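Home / Family Health / Everyday Skills / How to read a growth chart without panicking

How to read your child's growth chart

By Pallavi Kashyap

When my first was small I came home from every checkup with a printout covered in curved lines and one lonely dot, and I'd stick it in a drawer and worry about it at two in the morning. I taught health classes for new parents for a good while after that, and growth charts were the thing people asked me about more than feeding or sleep (and they asked a LOT about sleep!). So let's go through it together, one step at a time.

You'll need your child's measurements, the dates they were taken, and the right chart. A pencil helps.

Step 1: Get the right chart

There are separate charts for boys and girls, and separate charts for weight, length and head size. There are also different charts for different ages. In the US, most clinics use one set up to age two and another set after that, so if your toddler's dot seems to jump around the second birthday, check whether the chart changed before you do anything else.

If your baby came early, ask the clinic whether they're plotting by actual age or corrected age. Corrected age counts from the due date instead of the birthday, and mixing the two up will make a perfectly fine dot look way too low.

Step 2: Write your numbers down in one unit

Pick pounds or kilograms and stick with it. I like metric for babies because the small changes show up better. Say a baby weighed 3808 grams at birth. On the chart that's 3.8 kilograms, so you'd look just under the 4 line, which is 4000 grams. Same baby in pounds and ounces? Eight pounds, six ounces, and now you have to figure out where six ounces goes on a line split into tenths. No thank you.

Keep everything in a notebook with three columns: date, weight, length. I've used the same notebook for both kids, and it lives in the kitchen with the takeout menus, so I can always find it.
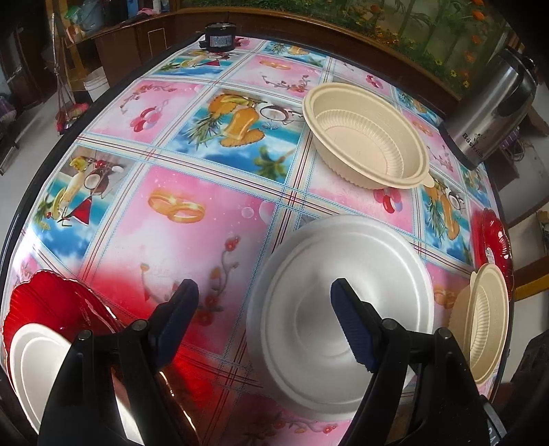 Step 3: Plot the dot

Find your child's age along the bottom and go straight up. Find the weight along the side and go straight across. Where the two meet, make a small dot. A ruler or the edge of an envelope keeps you from drifting (I drift every time). Then do the same for length on its own chart.

Step 4: Find the nearest curve

Each curve has a number at the end, like 25 or 50 or 90. Those are percentiles. If your daughter is on the 25th for weight, it means that out of 100 girls her age, 25 would weigh less than she does and 75 would weigh more.

It isn't a grade! I had a dad in one of my classes who wanted to know how to get his son "up to a 90." A healthy child can be on the 10th or the 85th, and a lot of it comes down to how big the parents are.

Step 5: Look at the line, and give it time

One dot tells you very little. Three or four dots over several months tell you a lot more. What your doctor wants to see is a line that more or less travels along with the curves.

Babies do lose some weight in the first days after birth, so don't be alarmed by an early dip if your doctor or midwife isn't. And one low reading can come from something silly. My son once "lost" 252 grams between two visits, and it was a heavy diaper on one scale and no diaper on the other.

Step 6: Know when to call

Get in touch with your child's doctor if:

The line crosses two or more of the main curves, going up or down.
Weight is flat or dropping over several visits.
Head size is climbing or falling away from its usual curve.
You have fewer wet diapers than normal, poor feeding, or a baby who is unusually sleepy. Call the same day for these, whatever the chart says.

You don't need a reason that sounds medical. "The line looks different to me" is enough to start with.

A few things people ask me

Should I buy a baby scale? I wouldn't, unless your doctor asks you to. Daily numbers bounce all over the place and you'll drive yourself up the wall.

My app gives a different percentile than the clinic. Check the birth date, the sex and the units you entered first. If those are right, the app may be using a different set of charts – ask the clinic which one they use and see if you can switch.

How often should I plot? After each checkup is plenty. Bring the notebook along, and ask the nurse to read the numbers out while you write.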